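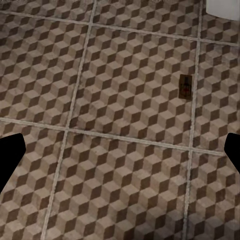

Kravchuk 72 compact dehumidifier: review

Reviewed by Zoriana Kovalchuk, 1/5/25

The Kravchuk 72 is a small compressor dehumidifier sold for flats and single floors. I ran it through April on the top landing of a house in Jirthorpe, with the bathroom door open and the loft hatch shut. The unit stayed on the landing throughout. It has a fixed mains lead and should not be used inside a bathroom.

Setting up

Stand it upright for a few hours before switching on. The manual says this on page two and again on a sticker over the plug. There are three controls: power, fan speed and target humidity, the last in steps of five per cent. The display shows the current reading, which on my unit was four points higher than a separate hygrometer beside it. The offset was steady, so I set the target accordingly and left it.

Water removed

I emptied the tank into a jug on kitchen scales. The best day gave 1493 g, after two baths and a load of washing on the airer. On ordinary days it was well under half that. Output drops sharply once the landing falls below 15 degrees, as with any compressor model, and the defrost cycle then cuts in often enough to be a nuisance.

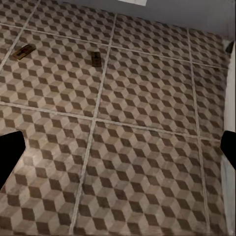
Tumbling-block floor tiles with light grey grout lines.

The tank lifts out from the front. It has a handle but no lid, and a full one slops on stairs. A hose can be fitted at the back – the spout takes a standard 12 mm bore – though no hose is supplied. The float switch stopped the machine correctly every time.

Noise and power

Low fan is a steady hum that can be heard through a closed bedroom door. High fan is too loud for night use. Draw at the wall was 190 W with the compressor running and 28 W on fan alone. There is a timer, but it forgets its setting after a power cut.

Filter

One washable mesh, behind a clip-on panel. The clip is stiff and the panel flexes. Rinse it monthly.

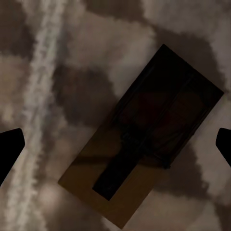
Tala Farah writes that her older Unddale unit reached 4000 hours on its original compressor, and asks whether the Kravchuk can be expected to do the same. I can't say after 571 hours. The hour counter is in the service menu (hold fan and power together), so owners can at least keep a record.

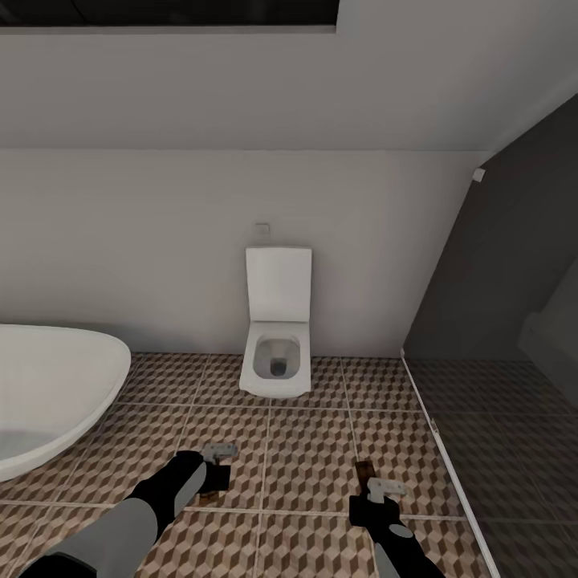 Spare parts are the weak point. The tank and the mesh can be ordered, but the float and the control board cannot. The Stusow in the same size is slower to dry a room and has a better hose fitting, and every part is listed.

For a heated landing or a box room the Kravchuk does the job. For a garage or an unheated loft, buy a desiccant model.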